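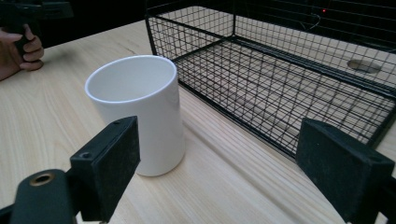

Incidencia 272
Asunto: tazas blancas con marcas y cestas que rayan la mesa
Abierta por: Bo-ram Won, office de la planta 4
Asignada a: Ro-un Ban, servicios generales
Estado: pendiente de confirmación
Prioridad: baja

Descripción
Las tazas cilíndricas blancas sin asa del lote Cernach salen del lavavajillas con un cerco gris en la base. Se quita frotando con bicarbonato, pero vuelve a los pocos lavados. Además, al arrastrar las cestas negras de rejilla quedan rayas finas en la mesa de madera clara, sobre todo junto al agujero redondo.

09:10, Ro-un Ban
¿Las tazas se guardan apiladas o sueltas? ¿Qué programa usáis?

09:35, Bo-ram Won
Sueltas, boca abajo, dentro de la cesta. Programa intensivo con pastillas Stindudix. Las tazas de antes iban en la misma máquina y no se marcaban.

11:20, Ro-un Ban
He pasado por el office. El cerco coincide con el apoyo de la taza, que viene sin esmaltar. En la cesta roza con el alambre y coge color. He lijado la base de una con grano 800 y la he lavado aparte: sale limpia. Falta ver si aguanta.
Las rayas de la mesa las hacen las esquinas de la cesta. A dos les falta el taco de goma.

11:45, Bo-ram Won
Entonces, ¿dejamos de usar las cestas?

12:05, Ro-un Ban
No hace falta. De momento:
- Tazas boca arriba y con un paño en el fondo.
- Levantar la cesta para moverla, no arrastrarla.
- Programa normal en lugar del intensivo.
Pido tacos adhesivos a Eminow, referencia Kun 31. Las rayas son superficiales. Les doy aceite cuando lleguen los tacos.

16:30, Bo-ram Won
Paño puesto en todas las cestas. La taza lijada lleva dos lavados y sigue sin marca. Las otras, igual que estaban.

16:50, Ro-un Ban
Bien. Lijo el resto mañana a primera hora, dejadlas en el fregadero. Los tacos están pedidos, entrega prevista en abril. Mantengo la incidencia abierta hasta colocarlos.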